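Batthorpe Robotics Club > Help Desk > Ticket 1018

Status: open

Hi all! I'm stuck on our kitchen sorting task for the Katsaros challenge - the grip-close step keeps timing out at 800 ms, mostly on the squeeze bottle with the white cap.
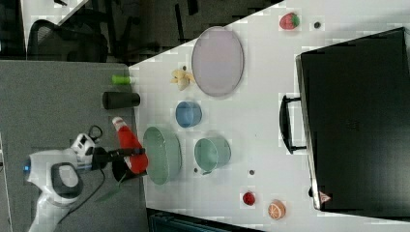

Photo: Batthorpe Robotics Club

Tried so far: dropped the speed to 18, reloaded the Kenton config, swapped the USB port. Same error (162) every time!

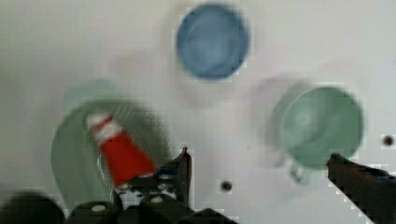 Trukumano

My wrist view gets pretty smeary too, so maybe it's lag? Can anyone look Sunday?

Related tickets
Wrist view freezes on startup
Gripper won't home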